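Lo que de verdad cuesta un robot de dos brazos
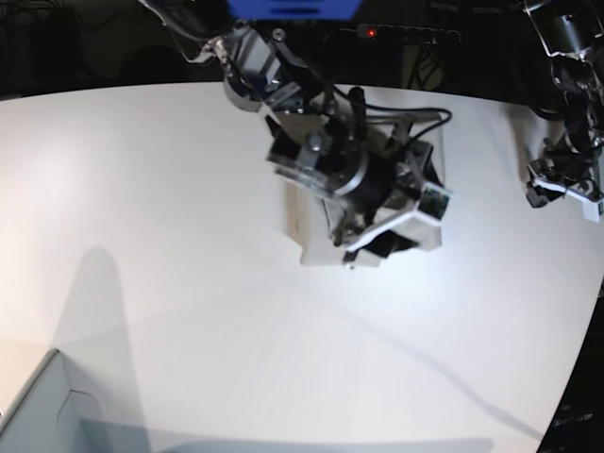 Llevo desde mayo con la hoja de cálculo del presupuesto abierta y ya le tengo hasta cariño. Cuando Thitima Kamolrat me pidió un número para el segundo puesto, le pasé el precio de los brazos y me quedé tan ancha (¡error de principiante!). Los brazos son la línea fácil: llega la oferta, la copias y listo. Lo que se come el dinero es todo lo demás, y basta con mirar la pinza que sujeta la caja beige, con esos cables negros haciendo bucles por encima, para entender por qué ahora tengo una pestaña entera dedicada a cables, bridas y repuestos.

La primera oferta era de Plelumar, con 15 semanas de plazo, y la segunda de Plovex, más cara pero con las pinzas montadas. Me tiraba mucho la barata, lo confieso, hasta que Wiroj Tanasarn me preguntó quién iba a montar las pinzas. Pues yo, claro. ¿Y cuántas tardes son eso? Ahí me callé y añadí una columna de horas.

Otra cosa que se me había pasado es la corriente. Una regleta parece calderilla, pero si hay que tirar una línea nueva hasta el puesto viene el electricista, y el electricista no es calderilla. También he metido la mesa, que quiero blanca otra vez, y 44 tornillos de recambio, que Siriporn ya me ha dicho que son pocos. Le he dicho que pondré 100 y que no se hable más.

Lo que sigo sin tener claro es el mantenimiento. Tundska ofrece un contrato de tres años que incluye desplazamientos, y a mí me suena caro, aunque Anong Thaweesak lo firmaría mañana mismo. Si alguien de por aquí ha contratado algo parecido, que me cuente en los comentarios cuántas veces ha llamado al técnico, porque tengo que cerrar la cifra antes de que Thitima vuelva a preguntarme.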